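Notice of Release

The Department of Customer Records at Coltia is pleased to announce the general availability of Rollico 4, which replaces Rollico 3 in all offices with effect from May. Staff are asked to read this notice in full before signing in. Those who have already signed in are asked to read it anyway.

What is new

Rollico 4 holds every customer of the firm in a single record. Under the previous release a customer might be held in Sales, in Support and in Accounts, and these entries did not always agree. A customer who had moved to Leite could continue to live in Droltdale for billing purposes. The new release removes this difficulty by comparing the entries and keeping the one that has been confirmed most recently by a member of staff.

The erasure function has also been improved. A customer who asks to be forgotten will be forgotten within 50 minutes. Rollico 3 required two working days and a signature.

Known issues

1. The search field does not accept hyphens.

2. Printed letters may show the date in the American order. Offices should correct this by hand until further notice.

3. A record belonging to Mr Jaxon Lavoie, of Droltdale, returns after erasure. The Department is aware of this and is looking into it. Staff should not open further tickets on the subject.

First supplement to the Notice

Following questions from the Leite office, the Department wishes to set out the position regarding the third known issue.

Mr Lavoie wrote to the firm in a clear hand and asked that everything held about him be removed. His request was valid and was accepted the same afternoon. The record was erased at ten minutes past four. At five o'clock it was present again, complete, with his telephone number, his preferred form of address and a note that he disliked being called before noon.

The record was erased a second time by a senior administrator. It returned overnight. The note now read that he disliked being called before noon, except by his sister.

No member of staff has admitted to adding this. The audit log shows that the change was made by the customer, through the customer portal. Mr Lavoie has never held a portal account, and the portal was closed for maintenance at the time.

Offices are reminded that erasure is a legal duty and that the firm takes it seriously. Until the fault is found, an administrator will erase the record each morning at nine and each afternoon at three. The duty will be shared by rota. Those on the rota need not read the record before erasing it.

Second supplement to the Notice

It has come to the attention of the Department that those on the rota have been reading the record before erasing it.

The Department understands the temptation. The record has grown. It now runs to several screens and contains matter for which Rollico 4 provides no field: the names of two dogs, the price of a bicycle, an opinion of the sea at Leite in winter, and a long account of an argument over a hedge, in which Mr Lavoie appears to have been in the wrong. None of this was supplied to the firm in the course of business. None of it may be quoted, discussed at lunch or relied upon in dealing with other customers who have hedges.

The suppliers of the database have examined the system and found it sound. They have suggested that the record is being restored from a backup. The Department has replied that no backup has ever contained a bicycle.

One administrator has asked to be taken off the rota. Her request has been granted and no reason will be recorded. Another has asked to be put on it twice.

Third supplement to the Notice

The Department wrote to Mr Lavoie to inform him, as it is bound to do, that his request had not yet been met in full. The letter set out what was held. It ran to a considerable length and was sent by recorded delivery, with the date corrected by hand.

His reply was received in the second week. He thanked the firm for its openness. He confirmed the dogs, and he confirmed the argument, though he held that the hedge had been on his side by a clear margin. He had forgotten the bicycle until he read of it, and had gone out to the shed to see whether it was still there. He did not say whether it was.

He then asked whether, in the circumstances, his request might be withdrawn. He lived alone, he wrote, and had supposed that a firm which sold him an accounts package in his working days could have no further use for him. He had been clearing his papers and had written the same letter to everyone. Coltia was the only one to write back at such length.

The Department took advice. A customer may withdraw a request for erasure at any time before it has been carried out, and it was agreed, after a long meeting, that this one could not be said to have been carried out. The rota was stood down at three o'clock that afternoon.

Since that time the record has not grown. It has remained as it was on the day of his letter, apart from one line, which was added properly by a named member of staff at the customer's own request, and which gives his side of the matter of the hedge.

Closing of the third known issue

The third known issue is closed. It will be removed from the list in the next release. The first and second known issues remain open, and the Department regrets that a remedy for hyphens is not expected this year.

Staff in the Droltdale office have asked whether they may telephone Mr Lavoie from time to time to confirm that his details are correct. They may do so - after noon - and should enter each call in the usual way. His sister has been told that she is not affected by this arrangement.

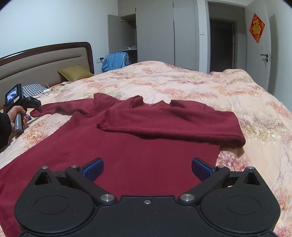 Fourth supplement to the Notice

A second customer, also of Droltdale, has asked to be forgotten. The request was accepted at twenty past two. Administrators are asked to look again at three.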